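I run a small gaming site called Woltia with my friend Slavica Radulović, and we need a couple of people to come and write for it. Paid people, I should say, because I know how these posts usually go.

We started out as a newsletter for people who like slow, odd, slightly broken strategy games, and it has grown a fair bit beyond that. We now have more than 4,000 readers on the mailing list, a forum that mostly behaves itself, and a long-running argument in the comments under our review of Grolex that I've given up trying to close. Slavica does the reviews, I do the news and the editing, and Jenő Győri does a column on old football management games that gets more post than the two of us put together. We're stretched!

## What we're after

**One regular reviewer.** You'd take on two games a month, most of them from small studios. I'd love somebody who can tell me why the third hour of a game drags, and who'll say so when the thing everyone is raving about left them cold. I don't mind if your taste is nothing like mine (mine is terrible, ask Slavica). Each review runs to 1,200 words or so and pays £197, whether or not we end up agreeing with the score.

**One forum and community person.** This is 9 hours a week, spread however you like, though evenings are when it gets lively. You'd be welcoming new members, moving threads that have wandered off, and now and then telling two grown adults to leave each other alone for a bit. We have house rules and I'll back you up when you use them. Stojan Stojanovska has been doing it since the forum opened and is off to do a master's, so he'll show you the ropes before he goes.

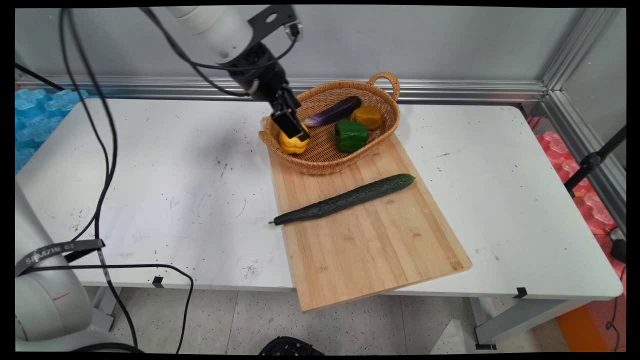 You don't need a degree, or a byline anywhere, or a big following. Jenő's first piece for us was a forum post that I asked if I could tidy up and pay him for. If you've written about games on a blog with six readers, send me that. If you've only ever written long messages to your mates about why the Clamus sequel ruined the trading system, send me one of those instead – I'd probably enjoy it more.

A few practical bits:

- Everything is done from home, and you can live wherever you like as long as you write in English.
- You'll need a PC that can run fairly modest games. We pass on review codes, but we can't lend out kit.
- We pay within two weeks of getting your invoice.
- We don't take money from publishers for coverage, so please don't apply if you're doing PR for a studio at the moment.
- Reviews carry your name, or a pen name if you'd sooner have one.

## How to apply

Send me a message through the contact page with "reviewer" or "forum" at the start of the subject line. For the reviewer job, I'd like one piece of writing, any length, plus a paragraph on a game you changed your mind about. For the forum job, tell me about a row you've seen online and what you would have done about it. No CVs please, I never know what to do with them.

The closing date is 31st December. Slavica and I read everything ourselves and you'll get a reply either way, though it may take me a little while over the holidays – I've got Tanabe to finish and my sister's lot are staying.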